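Film and Public Life, Unit 5
The Awards Broadcast as a Public Forum
Course handout, 13 December 2021

Purpose of this unit

The unit covers the televised awards ceremony as a place where film workers address the public on matters outside film. Earlier units treated the studio contract and the trade press. Students should have read the Unit 3 notes on publicity departments before starting, as the terms "planted item" and "tie-up" are used without definition.

1. Terms

Acceptance speech: remarks made by a winner, or by a person sent in the winner's place, after a category has been announced.

Proxy: a person who accepts or declines on behalf of an absent winner. A proxy may carry a written statement. Whether it is read in full depends on the time allowed and on the instructions given backstage.

Cutaway: a shot of the audience inserted while a person is speaking. Cutaways are chosen by the director during a live show and can be replaced in an edited repeat.

Play-off: music started by the orchestra to signal that the speaker's time has ended.
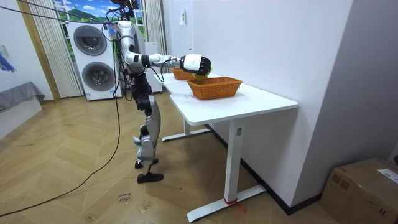 Staging limits what a speaker can do. The position of the microphone, the distance to the wings and the height of the lectern all affect how a statement looks on screen, and a speaker who refuses the statuette has to do so with a gesture that reads from the back of the hall. An arm held straight out at shoulder level, like the robot's over the white table, is legible at a distance even when the hand is small. A hand kept near the body is lost in a wide shot. In the viewing exercise, note the shot size each time a gesture carries meaning that the words do not.

2. Sources

Three kinds of record are normally available for a given ceremony.

(a) The broadcast recording. Check whether it is the live feed or a later edit. Edited versions may shorten applause and remove booing.

(b) The prepared text. This may differ from what was spoken. Cite the two separately.

(c) Press reports from the following days. Reports written on deadline often repeat the wire copy, so five newspapers may amount to one source.

Interviews given decades later are useful for motive and weak for sequence. Where a late interview and the recording disagree about the order of events, follow the recording and put the disagreement in a note.

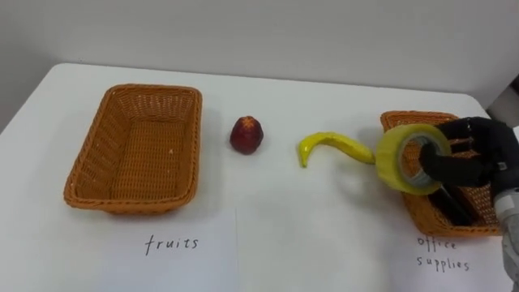
3. Case material

The case for this unit is the Flornance Film Awards, a regional ceremony televised each March. The packet contains a transcript of 23 pages, with 2 press clippings and the running order. The host broadcaster was Sundley. The Nesto subtitles were prepared from the edited repeat and should not be quoted as a record of the live show.

Read the transcript against the running order. Mark where the speaker departs from the allotted slot, where the host resumes, and what the next presenter says. The response of the next presenter is often left out of published accounts and usually sets the tone of the coverage.

Some of the printed transcripts lack the audience noise markings.

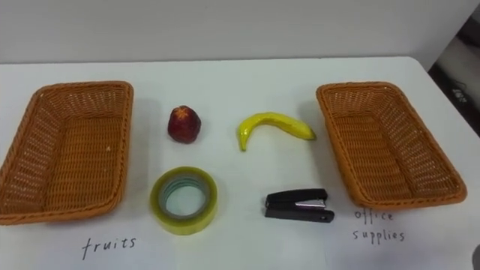 Use the library copy if yours is one of these. Noise markings are given in square brackets with a start time, and overlapping applause and booing are entered on separate lines. Do not estimate the proportion of one to the other from the transcript.

4. Written work

Submit an analysis of one speech from the packet or from the Giáp collection. State which version of the broadcast was used. Separate the account of what was said from the account of how it was received, and give a source for each. Stills may be included if they are numbered and referred to in the text.

Reading for Unit 6: packet section 2, on apologies issued by awards bodies.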